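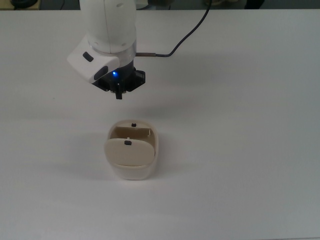 The woman who runs the packing side at Mitonau has spent eleven years putting small things into other small things, and she would be delighted to stop. "People think I must be against it," she says, laughing. "I'd hand over the fiddly jobs tomorrow. I just want to see it done properly first."

Mitonau sends out homeware, mostly little tubs and cases with lids, and since April it has been working with Katik, a young firm that teaches robot arms to do hand jobs. The job they picked sounds like nothing: take a container, deal with the lid, move on to the next. A new starter on the bench learns it in a morning. The arm has had 3000 practice goes and still gets caught out.

"Lids are horrible," says the engineer from Katik, with real affection. "You and I feel for the edge. We wiggle it a bit, we don't even notice we're doing it. The arm has to be shown what a wiggle is." He thinks the last centimetre is where nearly all the trouble lives. Getting to the right spot above the tub was sorted early on, and then came months of work on what happens when plastic meets plastic.

So can it do the job? On a good day, yes, and I found it thrilling to hear how quickly the good days have been coming. In the spring the arm managed 39 lids in an afternoon. Their best run since is 527 in one shift — with a person stepping in 35 times, which the engineer told me before I had thought to ask.

The packing manager keeps her own tally, on paper. She reckons a quick pair of hands would beat that before lunch. "But hands get sore," she says. "Mine do. If it can plod along all night and I come in and sort out the ones it made a mess of, that's a lovely way to work."

What about the kitchen at home? I wanted to hear that I'd soon be free of the cupboard where no lid fits any box. The engineer pulled a face. A bench is tidy and the light stays put, he said, while a kitchen has wet things, a cat, and somebody moving the butter. Folding towels he would bet on within a few years. Emptying a dishwasher full of other people's odd mugs, he would rather not say.

Next on the list is a soft pouch called the Gape, which changes shape every time you pick it up. Both of them groaned when I brought it up, and then talked about it for twenty minutes.

November 15, 2023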